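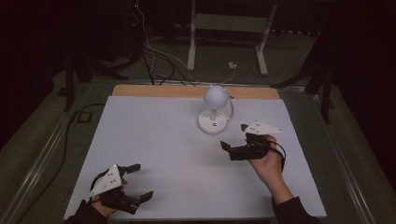

Slide 2 - Small lamps on shared desks

Start with the lamp. Small, white, round dome shade, short stem, circular base. The shade tips forward a little, so the light goes down to the work and stays out of the eyes of whoever sits opposite.

Point out the base. There's a small button lit blue, and beside it a pair of ports that look like USB. Ask who charges a phone from their desk lamp at home. Wait for hands.

Mention the white board under it. Pale surfaces bounce light back up, and some people find that tiring by late afternoon. At Brovholm we tried darker desk mats and had fewer complaints.

Slide 3 - What we bought

Triltness library fit-out, finished in June. 274 lamps over two floors. The first quote from Stusach was for floor lamps and came in too high, so we went back and asked for desk models.

Keep this short. They have the costs in the handout, page 40.

Slide 4 - Cables

Slow down here. The lamp is the easy part, and most of the calls we get are about the cord.

- run it off the back of the desk, never across the front
- leave enough slack to turn the lamp
- adapters up off the carpet where you can, vacuum cleaners catch them
- label both ends

Go back to slide 2 for a second and show the thin white cable coming out from behind the shade. Then the small white plug or adapter on the floor past the table.

Slide 5 - Colour of the light

Warm for reading, neutral for drawing. Skip the Ševčík chart if we're past 4 pm.

Questions, then break.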